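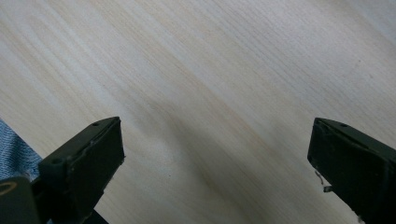
*Fig. 1. Light wood tabletop, grain running on the diagonal.*

## Unit 7: The Work Table and the Open Box

Rornow Continuing Education, Home Care and Storage, Room 303

Bring this handout to the November session along with your notes from Unit 6. We will start with the table surface and move on to fabric storage boxes after the break.

### Reading the surface

Learn which way the grain runs before you wipe, sand or oil anything. On pale wood it can be hard to see from straight above. Move your head to one side, or bring a lamp down low, and the streaks will show. Darker bands in the wood are part of its color. They do not come off, and students who scrub at them end up with a dull patch.

Small dark specks are another matter. A speck can be:

- a crumb or a bit of grit sitting on top
- a spot of old glue or paint
- a mark in the wood itself

Touch it with a dry fingertip. If it moves, pick it up with a soft brush. If it feels raised but stays put, try the edge of a plastic card, held nearly flat. If you feel nothing, leave it alone.

### Wiping down

1. Brush off grit first.
2. Wring the cloth out until it no longer drips.
3. Wipe along the grain, from the far edge toward you.
4. Dry with a second cloth.

The kits in the Tretari cabinet have both cloths in them. Please put them back in the wash bin and not in the kit. Abrasive paper is kept in the same cabinet, but the 2,000-grit sheets are for the finishing class only.

### Fabric boxes

An open fabric box is light and cheap, and it suits things that get used often. The weak point is the rim. Once the upper edge starts to slump, the box gets narrower at the top and people stop reaching into the back of it.

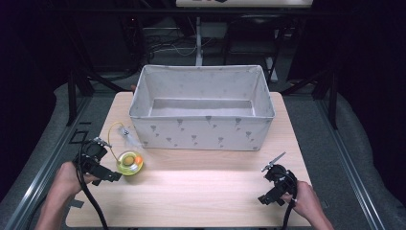 Set the box toward the far side of the table while you sort, so the near part stays free for your hands. Turn the long side to face you if the table is deep enough. Before you load it, press the bottom flat from the inside and pull the corners out.

Sort into groups before anything goes in:

- **Round things.** They roll. Keep them in a small container of their own until last.
- **Cables.** Coil each one loosely and tie it. A cable dropped in as it is will catch on whatever comes after it.
- **Clear plastic.** Bags, caps and lids are easy to miss against a pale tabletop or a gray lining. Put them in one place as soon as you find them.
- **Anything damp.** Dry it first, or keep it out of the box.

Heavier items go along the bottom, spread out. If you pile them on one side, that wall bows and the rim on the other side drops. In the Obi exercise each pair will load the same box 2 ways and compare the rims afterward. Write down what you see in the margin, as we come back to it in the next unit.

### Light and shadow on the table 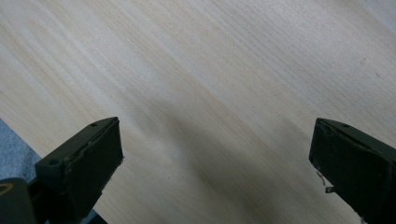 Most missed spots are in shade. When you lean over a table to work, your arms and whatever you are holding darken the part right below, and a pale surface that looked clean a moment ago turns gray in the middle. Step back and check again from the opposite side. If you have one fixed light overhead, do the near half of the table from one end and the far half from the other.

Glare causes the same trouble at the bright end. Fine scratches and thin films of polish wash out under strong light. Check those areas last, from a low angle.

### Notes on care products

The Grarell oil on the supply shelf is for bare wood. It will sit on a sealed top and stay sticky -- test under the table first if you do not know the finish. One thin coat is enough. Leave it overnight before you put fabric on it.

### Question from the last group
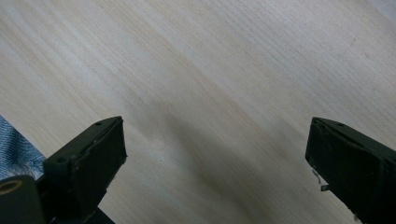

How do I know whether a light wood top is sealed?

Put one drop of water on a hidden part, such as the underside near a leg, and leave it for a few minutes. If the drop stays beaded, the top most likely has a finish on it. If it soaks in and leaves a darker spot, the wood is bare or the finish has worn through.

### For next time

Read the section on lidded boxes and measure one shelf at home, with depth first, then width.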